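Tremeo brings out a refill pouch you can empty to the last drop

Clornden, 2022-03-18

Hi, Anneli Hyvönen here. I run the small home goods company Tremeo, and I write our press releases myself, so you'll have to put up with me being excited about pouches for a page or so!

Starting today we're selling the Stasiv refill, a soft pouch of hand soap you pour into the dispenser you already own. It holds enough to fill a normal pump bottle 3 times. Along with it we've put together a free guide called The Last Spoonful, all about getting the end of the soap, the lotion, the dish liquid and whatever else you buy in a floppy bag out of that bag and into use.

Why a guide? Well, last July I asked our customers to mail me the pouches they were done with. I wanted to see what people throw away. We got 100 of them back (thank you, and sorry to the mail carrier), and my kitchen smelled like lavender and lemon for weeks. I cut every one of them open with scissors at the counter. In 39 of them there was still enough soap in the corners for a good few hand washes. That bugged me. You paid for that soap!

So I started trying things out at home. I rolled pouches up like toothpaste tubes. I clipped them with clothespins and hung them over the sink, which worked until one fell in the dishwater. I leaned them against the toaster. What I keep coming back to is the oldest trick in the book, the one my grandmother used with ketchup: turn it upside down in a drinking glass and go do something else.

A few things I've learned about doing it this way, all of which are in the guide in more detail:

Pick a heavy glass. A tumbler with a thick bottom stays put, and a full pouch is more top-heavy than you'd think. Paper cups are hopeless.

Leave the cap on if you just want the soap to gather at the spout. Then you can open it over the dispenser and pour it all in one go. If you'd like it to drain right into the glass, take the cap off and give it overnight.

Twist the middle. Pinch the pouch at the waist and turn it a little, and what's below the twist stays below. I do this with lotion especially, as it likes to creep back up the sides.

Keep it on a flat table, well away from the edge and from cats.

Wash the glass before you drink out of it. Twice, if it was dish soap. I've skipped the second wash and my iced tea had a head on it like a root beer.

We used what we learned in the new pouch too. The Stasiv refill has a wider spout than our old one, and the bottom corners are rounded so soap doesn't hide in them. The film is softer, so it folds flat with one hand. I went back and forth with our packaging people at Rivix over that film for most of the winter, and they were very patient with me. I'd call on a Monday morning with another pouch I'd cut to ribbons and they'd send me a new batch to try.

It comes in two scents to begin with, birch leaf and plain (plain smells like nothing, and it's my favorite). There's a third on the way, but we're still arguing about whether it smells like pears or like a new shower curtain, so I won't promise a date.

You can buy the refill in our shop in Clornden and through our online store from today. The first 100 orders come with a printed copy of The Last Spoonful, and everyone else can download it for free. Stores that would like a stack of guides for the counter should just ask. We'll send them without an order, no strings.

One more request. If you've got a better way of emptying a pouch than mine, please write and tell me! I'd like to put out a second version of the guide with your tricks in it and your name next to them if you're okay with that. So far I've heard from a man who uses a bicycle tire lever and a family who hang theirs from the shower rod, and I've tried both. The tire lever is great. The shower rod depends a lot on the rod.

For samples, a copy of the guide or a chat, reach me through the press page on the Tremeo site. I answer the phone myself most afternoons, and if I don't pick up I've probably got soap on my hands, so leave a message.

Anneli Hyvönen
Founder, Tremeo
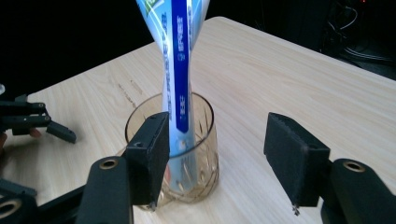 A soft pouch standing upside down in a cut-pattern glass tumbler, twisted at the waist.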